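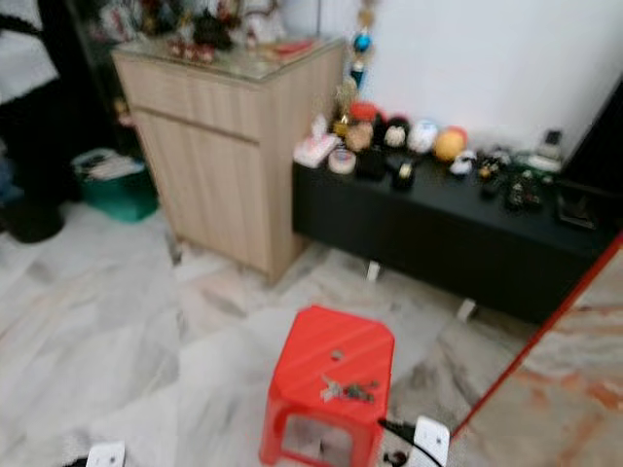 Head camera view: the target keys on the red stool.

Picking up small keys with the Wekine planner

This tutorial continues from the calibration page. I assume that both arms are connected and the head camera publishes images.

Step 1. Start the detector
Open the Dodska panel and choose the head stream. Set the crop width to 600 and the height to 400. Type "keys" as the target and wait until the mask is stable. Marble tiles have gray veins, and with a low threshold the detector takes them for thin objects – I use 44 on the slider.

Step 2. Check the wrist stream
The wrist camera must use the same clock as the head camera.

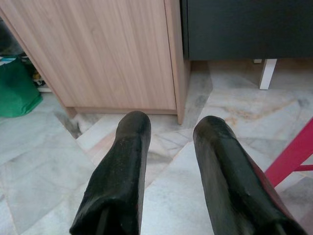
If the two clocks differ by more than 17 ms, the planner will refuse the goal and print "stale frame". Restart the wrist node first, then the planner.

Step 3. Mark the stool as an obstacle
Draw the box a little bigger than the seat. Lachlan Wihongi wrote the script fit_box.py for this, and it also saves the box to your scene file. 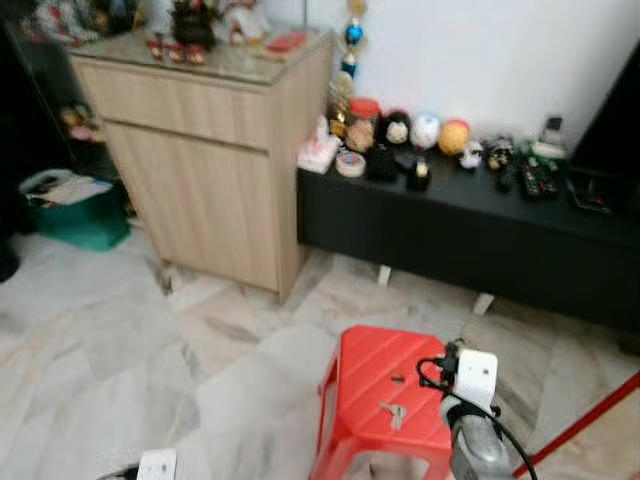
Step 4. Run the approach
Press Plan, look at the preview, then press Execute. Keep the speed low for the first try. The arm stops in the hover pose and waits for your confirmation before it closes the fingers.
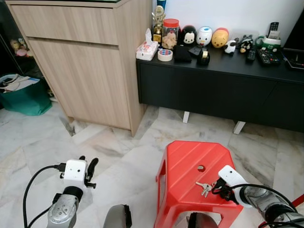
Hover pose: right gripper over the keys, left gripper open.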